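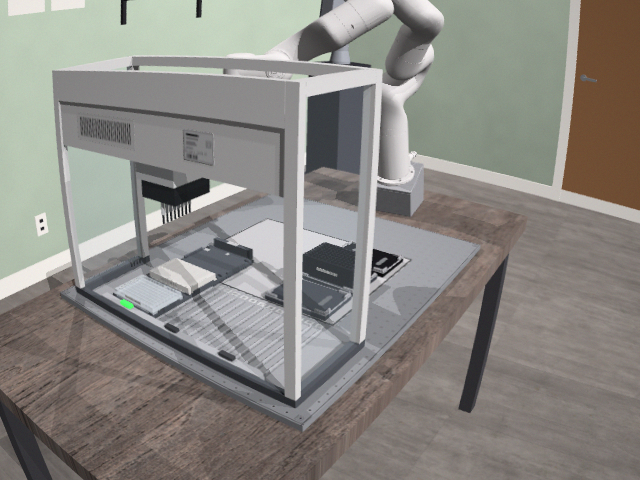 Capítulo 7. Puesta a punto y cuidado del tablero

Si ha llegado hasta este capítulo, su mesa Preltlow ya está montada, con las patas apretadas y el tablero en su sitio. Enhorabuena, lo más pesado ha quedado atrás. Ahora toca una parte más tranquila, que muchos clientes nos cuentan que acaban disfrutando: nivelar bien la mesa, darle la primera mano de aceite y dejarla lista para unos cuantos años de trabajo. Resérvese una tarde sin prisas y ponga la radio si le gusta trabajar acompañado.

Lo que va a necesitar

Un nivel de burbuja
La llave hexagonal de la bolsa B
Un bote de aceite Vorkotero para madera interior
Dos paños de algodón que no suelten pelusa (una camiseta vieja, bien lavada, va de maravilla)
Lija de grano fino y un taco
Guantes

7.1 Nivelar la mesa

1. Coloque la mesa en el lugar donde vaya a quedarse. Pida ayuda para moverla y levántela siempre por el bastidor. El modelo largo pesa casi 50 kilos, y arrastrarla castiga tanto las patas como el suelo.

2. Ponga el nivel en el centro del tablero, primero a lo largo y después a lo ancho. Anote hacia qué lado se va la burbuja.

3. Gire el pie regulable de la esquina más baja media vuelta cada vez y vuelva a mirar el nivel. Con paciencia se consigue - y si un pie llega al tope, bájelo un poco y empiece por la esquina contraria.

4. Apoye las manos en dos esquinas opuestas y cargue el peso con suavidad. Si nota balanceo, repita el paso anterior.

5. Reapriete los tornillos del bastidor con la llave, sin forzar.

Nota: los suelos de tarima ceden un poco durante las primeras semanas. Le recomendamos repasar el nivel al cabo de un mes.

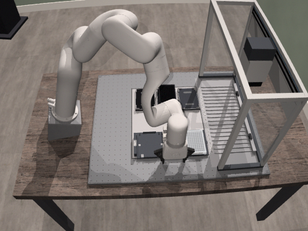 Figura 7.1. Mesa con veta de madera y patas oscuras sobre suelo de tablas.

7.2 Primera mano de aceite

El tablero sale de nuestro taller de Mengal con una capa de protección muy ligera, pensada para el transporte. Le sirve para unos días, pero no para el café de cada mañana ni para una maceta que rezuma, así que le pedimos que no deje este apartado para más adelante.

1. Retire el polvo con un paño seco y después con otro apenas humedecido. Deje secar el tablero por completo.

2. Lije siguiendo la veta, con la mano ligera y pasadas largas. Aquí no se trata de quitar material; basta con que la superficie quede suave al pasar la palma. Vuelva a retirar el polvo, también en los cantos.

3. Remueva el aceite con un palito limpio. No agite el bote.

4. Vierta una cantidad pequeña en el paño y extiéndala empezando por un extremo. Es mejor quedarse corto y volver a cargar el paño que dejar charcos en el centro.

5. Espere 12 minutos y retire el sobrante con el segundo paño. Si alguna zona sigue pegajosa, insista un poco más ahí.

6. Deje secar toda la noche con la habitación ventilada. Al día siguiente, aplique una segunda mano de la misma manera.

7. No ponga peso sobre el tablero durante 2 días. Sabemos que apetece estrenarlo, pero la espera se nota mucho en el acabado.

Precaución: los paños empapados en aceite pueden calentarse y arder por sí solos. Extiéndalos al aire libre hasta que estén secos o guárdelos sumergidos en agua, en un recipiente metálico con tapa. No los tire hechos una bola al cubo de la basura.

Precaución: mantenga el bote cerrado y lejos de niños y animales.

7.3 Cuidado diario

Para la limpieza habitual basta un paño húmedo bien escurrido y, si hay grasa, unas gotas de jabón neutro. Evite el amoníaco, la lejía y los estropajos. Si se derrama algo, séquelo cuanto antes presionando con el paño, sin frotar.

Los cercos de vaso casi siempre tienen arreglo. Lije un poco la zona a favor de la veta, dé una gota de aceite con la yema del dedo enguantado y espere al día siguiente antes de decidir si hace falta repetir. Quedará algo más oscura al principio y se irá igualando con el resto.

Bajo los objetos pesados que no se mueven de su sitio coloque fieltros adhesivos, y cámbielos cuando los vea aplastados. Si la mesa recibe sol directo por un solo lado, gírela de vez en cuando para que el tono cambie por igual en toda la superficie.

Una vez al año conviene repetir el apartado 7.2 con una sola mano. Septiembre nos parece buen mes, antes de encender la calefacción, aunque cada casa tiene sus costumbres.

7.4 Si algo no queda bien

El tablero está pegajoso al día siguiente: ha quedado aceite de más. Pase un paño con unas gotas de aceite nuevo, espere un momento y seque a fondo.

Aparecen zonas mates: la madera ha absorbido más en ese punto. Dé otra mano fina solo ahí.

La mesa cruje al apoyarse: revise los tornillos del bastidor y vuelva a comprobar el nivel.

Para cualquier otra duda, escriba al servicio de atención de Poltetti a la atención de Anderson Bezerra, indicando el modelo y el número de la etiqueta pegada bajo el tablero. Si puede, adjunte una foto de la zona tomada con luz natural.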